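Gidora open day, anyone else go?

28 comments · 4 shares

brellow_fan
Posted February 28, 2018

Went to the Gidora open day in Cáceres with my brother-in-law. Main draw was the snack counter demo, two arms packing a customer's order off an ordinary table. We stood there for over 12 minutes. Two pictures.

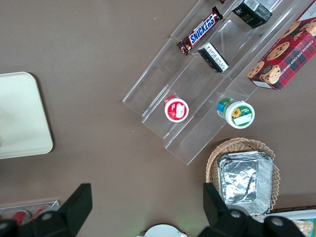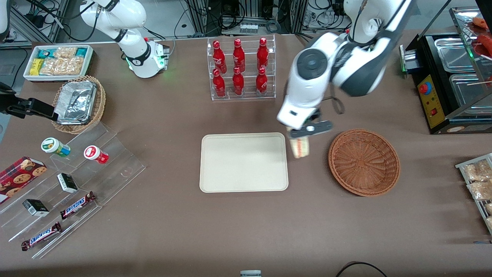 tinlid
How much does a setup like that cost?

brellow_fan
They wouldn't give a price on the day. The man on the stand said they rent it by the month, with a minimum of 4 months, and you have to ask for a quote.

oldpress
I was there in the afternoon. Slow, I thought. A lad on a till would have served the whole queue by then. I don't see what it's for.

marrow77
It's a demo, oldpress. The Brillness one I saw in August was slower than this and it only handled one sort of box. Sandwiches are soft and foil trays dent if you squeeze them. That's the hard bit.

oldpress
Fair enough about the sandwiches. I still wouldn't wait for it if I had a train to catch.

brellow_fan
It did stop once while we were watching and one of the staff had to restart it. Took a minute or so. They didn't hide it.

tinlid
Did they let you order something?

marrow77
They did in my group. You picked from a printed list and took the bag away with you. I asked for a Snickers and got one.

oldpress
My group only got to watch. Must have depended on the time slot.

kettle_on
Is there another one? I missed the sign-up, it said 100 places and they'd all gone.

brellow_fan
August, according to the leaflet. No day given yet.

Related threads
Brellow arm controller, second-hand prices
Brillness demo: worth the drive?
Which gripper pads for soft packaging
Parking near the Gidora site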